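Neline Wool Care Survey, data card

Version 2, prepared by Mirjam Ammann and Ashraf Tahiri

What this is

A table of 600 answers from people who wash knitwear at home. We asked how they wash it, how they dry it and how long it lasted. Treat the last column with suspicion. Most people can't say when they bought a sweater, let alone when it started to pill.

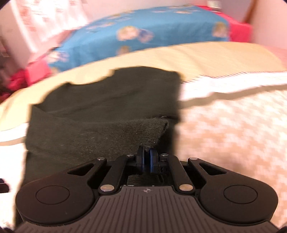 Where the answers came from

Silvan Brunner collected them through the Catitz mailing list in June. Those readers already care about wool, so the hand-wash share is surely too high. We did not correct for this - any weights we picked would have been guesses.

Fields

wash_method: hand, machine, dry clean, never
dry_method: flat, hung, tumble
water_temp: as reported, 20 being the usual answer in Celsius
pilling: none, light, heavy 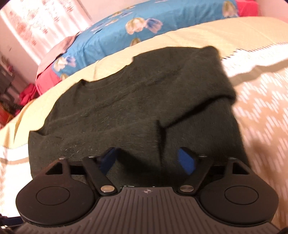
Dark green knit, folded, with pale flecks on the surface.

Pilling is self-graded. One person's light is another's heavy, and lint gets counted as pilling more often than we'd like.

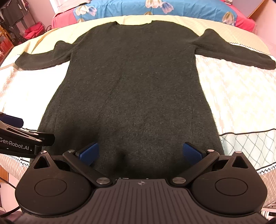

Sweater laid out flat, sleeves to the sides.

Known problems

Zuleica Camargo rechecked the free-text notes and found people who ticked "flat" but described a clothesline. We left those rows alone. The claim that cold water prevents shrinking can't be tested with this file, whatever the old Hubmann leaflet says.
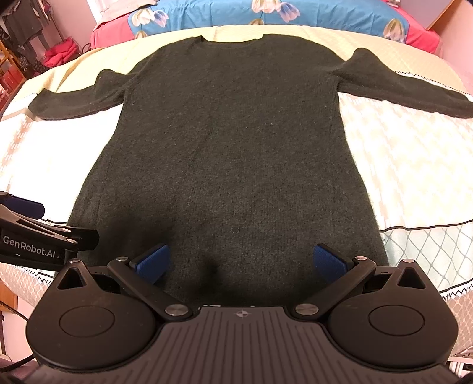

Missing values are blank, except in water_temp, where version 1 used 2000 as a filler. If you still see that number, you have the old file.

License: free to use with credit. Please don't cite it as proof of anything.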